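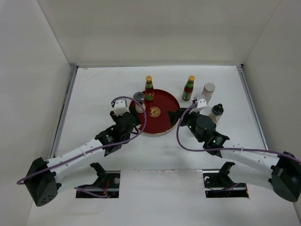
Blog > Gear > Pedals and other bad habits

Finally got the Bomivness reverb back from repair. Took forever. Two months in a shop in Jarkavthorpe and the fix was one cracked solder joint on the input jack. One! Anyway it works, and I've had it on every night this week.

Quick notes before rehearsal. Spring setting is still the best thing on it — drippy, a bit dark, sits nicely behind the neck pickup. Plate is fine. Hall I never use, way too much mud with the drummer going. Mix knob at nine o'clock, never past noon. Still hums if I daisy chain it with the Plalari delay so it gets it's own supply now, the 800 mA one.

Tried it into Nanna Hjaltested's old Thoroddsen combo too. Wow. Loud amp, heavy as anything, and the treble is kind of harsh untill you roll the guitar back to seven or so. After that, lovely. She wants 900 for it. I don't have 900. Might trade the spare Tele plus some cash, will see what she says in April.

Strings are dead, need new ones before the gig. Also a patch cable — lost another one somewhere. More when I've recorded something decent.

Contact | Copyright Plugged In Late | Back to top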